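Speaker notes - "The desk at the end of the day", talk for the home organising evening at the Testville community library

Start once the kettle has gone quiet. Say hello, thank everyone for coming out, mention the sign-up sheet near the door.

Opening. I want to talk tonight about the top of one table. I know the flyer said "the whole home office", and we will wander into drawers later on, but after years of helping people sort their houses I keep coming back to the surface you sit down to every morning. If that one is cheerful, you'll put up with a great deal in the cupboards! (Pause here, somebody usually laughs about their cupboards.)

Tell the Inden story. I moved into the flat in Inden one September with a table, a lamp and a box of cables, and for months the cables simply lived on the table because that was where I had put them down. I'd shift them to eat my toast and shift them back again. I paid 1341 dollars in removal costs, and I'm fairly sure a good part of it went on carting cords for things I no longer owned.

Next slide. Let them look for a moment before I start talking again. 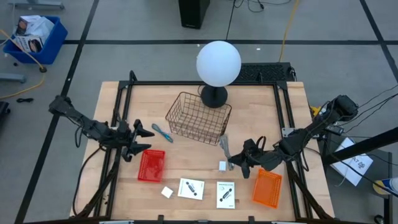

Cables out on the wood, baskets waiting.

Ask the room: what would you pick up first? Let a few people answer, there's no hurry. Most will go for the paper. I'd go for the cables, the thin blue one and then the grey one, and I'd want to know what each of them plugs into before it goes anywhere. If you can't say, it goes into a paper bag with the month written on it, and the bag goes on a shelf.

Then the baskets. Red and orange, small, plastic, easy to spot from the doorway. I'm very fond of a bright basket, and I know the magazines like everything in oatmeal and cream, but when you're tired at the end of the day you want a colour you can aim for. My own rule is one for things I write with and one for things that plug in. You may want something quite different, and people with kids nearly always do.

Mention the little cards too. Loose instruction cards are the worst offenders on any desk - too useful to throw out and too small to file. Mine go in an envelope taped inside the drawer.

If time is short, skip the Majali bit. If not: the Majali house had a study with five power boards and one working outlet, and the owner had kept the leaflet from every appliance since she married. We spent 2 hours on leaflets alone and she enjoyed every minute, reading them aloud. I think about her whenever I tell people to be quick about paper. Some of us like the reading, and that's fine.

Sip of water. Next slide.

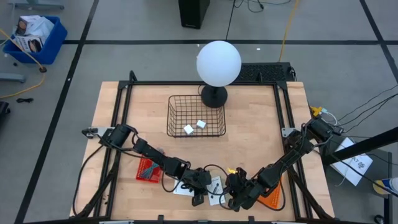 Open baskets are my favourite thing to recommend and also the thing I get the most letters about, so take this part slowly. The complaint is always dust, and I do understand it, but with a lid on, you stop looking, and the basket turns into a second junk drawer. With wire mesh like the black one in front of the globe lamp, you can see the two white cubes on the bottom without lifting a thing. I'd keep the lamp close to whatever basket you use most, too, especially in winter when it's dark by the time you tidy.

Trays. Shallow ones for long thin things, so they lie down together and don't roll. Pass round my own tray from the Falludano workshop (it's in the green bag, don't forget it this time). Let people handle it, and ask for it back before the break.

Costs, because someone always asks. You don't need to spend much. I once met a couple who had put 3000 dollars into built-in shelving and still kept their pens in a mug, and it was a very nice mug. Try a borrowed basket or a baking dish for a week and see where your hands go.

Activity before tea: everybody draws their own table top from memory on the scrap paper, then marks the things that don't belong to any task they do there. Walk around and chat. Don't collect the drawings, some people get shy about them.

After the break: drawers, then the printer question, then the raffle for the basket set. Chairs need to be stacked along the back wall before we lock up.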